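Unit 4: Setting Out Small Parts

Welcome back, everyone, and thank you for bearing with me last week when we ran over (again!). We're slowing down now and spending some time on the part of bench work I love most, which is getting your pieces laid out before you pick up a single tool. Chanida Kaewkla taught me this years ago at Lallville, and I still hear her voice whenever I start rummaging.

Give each kind of part its own shallow bin. Solenoids go with solenoids, boards go with boards, and please don't be tempted to share a bin just to save space.
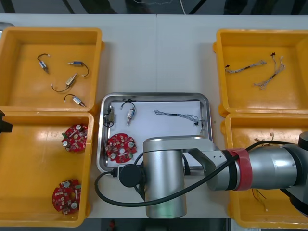 Solenoids are awkward little things on account of their leads, which love to curl around each other. Lay them down one at a time, with a bit of room between, and lift them by the body, never by the wire. Boards should lie flat, held by the rim when you move them.

For your homework, read the Mathur handout up to the section on connectors, and sketch your own layout for kit 676. Bring the sketch to class, even a messy one – I'd so much rather see a messy one than none at all!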